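"We sell the hours before the robot arrives": a talk with the maker of the Cesholm simulation kit

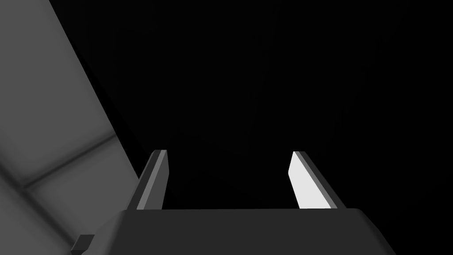 Rendered view from the Cesholm simulator, gripper open.

The office of Ideck is on the second floor, above a shop for bicycle parts, and it is more quiet than I expected from a company which sells software for robot arms. There is one real arm, in the corner by the window. When I came on a Tuesday morning it was switched off, and it stayed so during the whole visit. The work was happening on two screens beside it.

Ideck makes the Cesholm kit, a package for small workshops that want to try a robot arm before they buy one, or to prepare the programs while they wait for the delivery. The customer gets the simulator, a set of ready models of arms and grippers, and 30 days of help by phone and mail. The founder of the company, who asked me to write about the kit and to leave out the names of the people, explained the idea with few words.

"We sell the hours before the robot arrives," she said. "Many customers wait two months for the arm. In this time they can do nothing, they only look at the calendar. With us they can already build the cell, try where the table should stand, and find out that the arm does not reach the second shelf."

I asked how often this happens, that the arm does not reach. She laughed. "Very often. People measure the floor, but they forget to measure the height."

The kit has a camera view which follows the gripper, and this was the part I wanted to see most. In the view the two fingers stand up against a black background, and one of them is much brighter than the other. I said that it looks a bit lonely. The developer, who has been with Ideck from the start, did not mind the remark.

"When you begin a new project, you have the arm and the gripper and nothing more," he said. "You add your table, your boxes, your lamps. We had in the first version a nice factory hall with windows, and the customers spent the first day removing it. Now we give them darkness and they are happy."

He showed me how to open and close the jaws with a slider, and then with a short script. The script language is simple, I could follow it without having learned it. A pick from one box and a place into another box needs 56 lines, if one writes also the safety stops. The same file can later be sent to the real controller. Here I became careful, because I have heard this promise from other sellers, and I asked if it is really the same file.

"The same file, yes. The same result, no," he said. "Friction is the hard thing. In the simulator a plastic bag is behaving much better than in life. We write this in the manual on the first page, and still we get the calls."

The founder added that they advise every customer to plan half a day for corrections at the real machine. For rigid parts it is mostly enough. For soft goods, like bags or textiles, she does not recommend the kit at all, and she says so before the sale. "It costs us some orders," she said. "A customer who is angry costs more."

About the price she was open. The full package is 972 euros for one workplace, paid one time, and the updates for the first year are included. After this the customer can stay with the old version or pay for the new one. There is no subscription, and she told me that this decision was discussed in the company for almost 2 years.

The first larger customer was Owusu, a workshop which makes metal fittings for kitchens. They used the kit to compare two positions for the arm, one on the floor and one on a raised base. According to the founder they took the raised base, which nobody there had wanted in the beginning because it must be welded. I did not visit the workshop, so I can only repeat what I was told.

There is one competitor that is often named in the same breath, the package from Romel. I have tried it last winter, and it has the nicer pictures and a bigger library of conveyors. I asked the developer what he thinks of it, and he was fair.

"Their conveyors are better than ours. If you have a long line with many stations, take Romel. If you have one arm and one table, then ours is faster to learn, and it runs on an older computer."

I tried the last point at home, on a laptop which is not new. The simulator started without trouble. With the arm alone the movement was smooth, and with shadows switched on it became slow when I added more than a few boxes. The German version of the help texts has still some gaps, the English one is complete.

What I missed is an easy way to change the light. It can be done, but only in a settings file, and I had to write to the support to find which one. The answer came the same afternoon. When I mentioned it to the founder on the phone, she said that a light menu is planned for July, together with a second model of gripper with longer fingers.

"And a better manual," she said. "The developer does not know this yet."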